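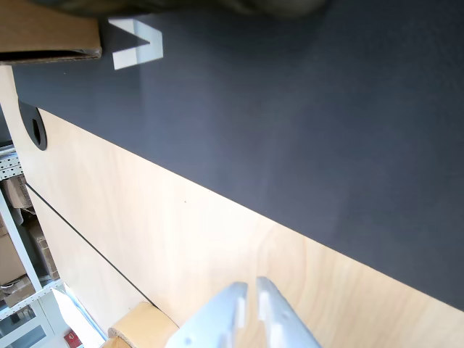

Filling the groove in a plywood panel next to a dark desktop

Bautista Benítez
10/19/18
My bench has a dark gray top that meets a pale plywood panel, with a round black cable grommet on the joint. Small things like dowel offcuts keep ending up on the plywood side, and dust collects in the black groove that runs along it. Should I fill the groove or leave it? The panel is 94 cm long. I also have a box to unpack onto it and don't want to mark the wood.
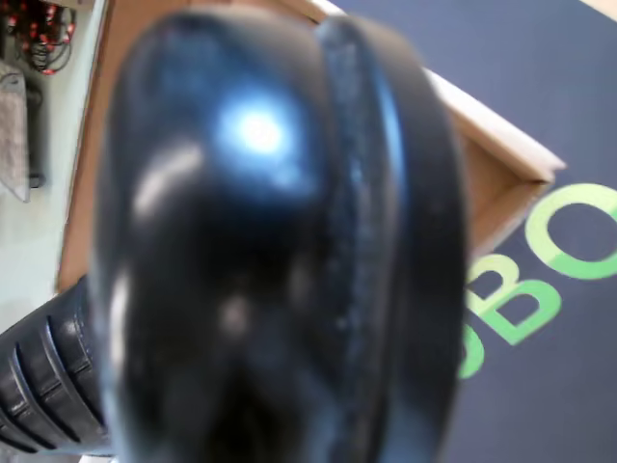 Cardboard box, dark blue print on the outside

Maximiliano Rivadeneira
Leave the groove. Plywood moves a little with the seasons and filler will crack. Run a dry paintbrush along it every 7 days or so – that takes a minute. Fold the box flaps right back before you lift anything out, and put a towel under it.

Skolteck
I filled mine in August, looks fine.

Grullesis
Wax the plywood first. Cardboard scuffs bare birch.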